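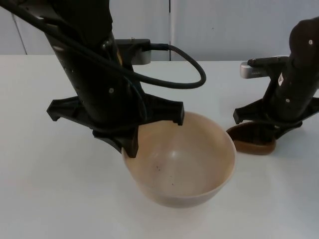

Robel Abera has asked that we settle the bowls before the serving dishes, as the tabletop is shared by both.

Thank you. We will take his request first. The Rukdale dining room sets 14 places, and each table receives one cream bowl and one brown oval dish. Please hold questions until the next slide.

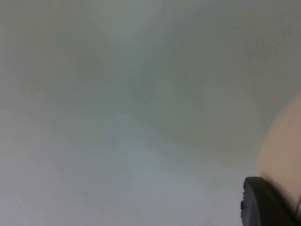 Slide 3. Pale gray, soft focus.

Pause. Surfaces are wiped down before any tableware is set. Refer to the Drundudholm handout, then invite Wondimu Gebreyes to speak.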